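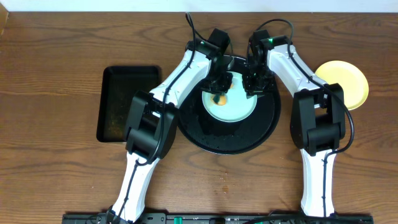
The snack robot had been running for 50 minutes when the left arm stopped listening.

It didn't crash or flail, and it didn't throw a single error. It just kept squeezing. Rongrong Qiu, who builds two-armed kitchen robots in a rented workshop in Stivville, watched the gripper close on a soft piece of food, reach the point where it should have eased off, and carry on pressing until there was juice on the tabletop.

"I was thrilled," she told me, and she meant it! For weeks the fault had come and gone before anyone could catch it. Now she had it live, with the logs rolling.

What she found in those logs is wonderful stuff if you love machines. The Pimine, as her team calls the robot, judges its grip by watching how hard the finger motor is working. On something firm, the load jumps and the fingers stop. On something soft, the load creeps up so slowly that the software kept treating each new reading as normal and resetting its own baseline. The arm thought it was holding air.

Rodel Tolentino, her partner at Itside, spent a Thursday replaying 900 recorded grasps and found the same creep in 11 of them. All 11 were on soft food — and all were on the left arm, where a worn gear was smearing the signal even further.

The fix came in two parts. The gear was swapped for a tougher one from Jaunzems, and the baseline now locks the moment the fingers touch anything. There's also a hard limit on closing force, which Tolentino wanted from the start. "It's a plum today," he said. "Somebody's going to put a thumb in there."

I asked to try it. Qiu handed me a peeled egg and told me to set it on the plate and step back behind the tape. The left arm came down, touched, paused and lifted. There were two faint dents in the white.

She wants those gone by August.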